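Service charges in mixed-tenure blocks: how the Merka estate splits its costs
Speaker notes, Apr 5, 2021

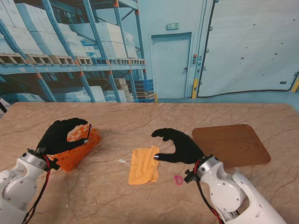

Slide 1. Scope. Three items: what goes into the charge, how it is divided, what changes in August. Rent levels and sales are out of scope. Take questions on those at the break.

Slide 2. The estate. 297 homes in 7 blocks. 38 are long leasehold, the rest are rented from the housing association. All 38 leaseholders are in Hodska and Hegazy blocks. One managing agent, Wiltik, covers the whole site.

Slide 3. What is in the charge. Read the headings only, the handout has the detail. Cleaning, lighting in shared areas, elevator maintenance, grounds, building insurance, management fee. Heating is billed separately by meter. Repairs inside a rented home are never part of the charge -- say this twice, it comes up at every meeting.

Slide 4. Division. Current method is an equal share per home. A studio pays the same as a three-bedroom unit. The leases allow either equal shares or floor area, so no lease needs to be changed to move from one to the other.

Slide 5. Worked figure. Average annual charge last year was $581 per home. Under floor area, the total collected stays the same and only the split moves. Do not quote a figure for any single address. The area survey for Hegazy is still being checked.

Slide 6. Elevators. Two blocks have none. Under equal shares they have been paying toward elevator maintenance. The proposal is a block-level account, with elevator costs charged only where there is an elevator. Pause here for the chart.

Slide 7. Reserve fund. Leaseholders pay in, renters do not. The landlord pays in for rented homes out of general rent income. Balance is shown on page 4 of the handout -- the slide has last year's number and should be ignored.

Slide 8. August. New statements go out in one format for all blocks. Each line shows the total cost, the share, and the amount due. Estimates and final costs are on separate pages. Disputes go to Wiltik in writing first, then to the landlord.

Slide 9. Questions. If asked about backdating: the change applies to future charges only. If asked about the roof at Hodska: separate notice, separate meeting. Leave the contact slide up.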